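3.2 Setting and handling of the grippers

Collection was run as a student project within the Maltley module, in a shared workspace below a mezzanine. Six students took part, supervised by Visser and Negussie. Each was given a short induction on the hand-held grippers and then worked at a self-chosen pace. Other users of the workspace were not asked to leave, so the background of the recordings varies between episodes. The second gripper carries its fiducial markers on a cube above the body, one on each visible face, and pose was recovered from these.

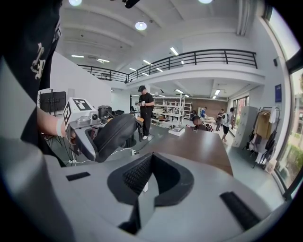
3.3 Episodes and exclusions

The project produced 891 episodes, of which 248 were held back for testing. A further 29 were excluded before the split – most of them for lost tracking, the remainder for a grasp that was never closed. Exclusions were marked by Bùi and checked by Lemma, neither of whom had recorded any of the episodes.

The view from the gripper is filled in large part by its own finger pad (Figure 2). We did not mask this region. In a trial with the Andley baseline, masking made no clear difference to grasp success, and the pad gives the policy a fixed reference for the point of contact. Faces were blurred in all published material.
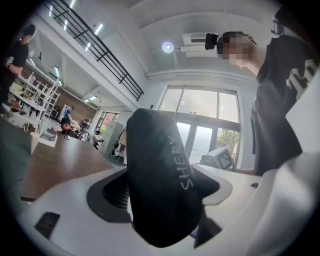

Figure 2. View from a hand-held gripper, with the black finger pad in the foreground and the workspace behind.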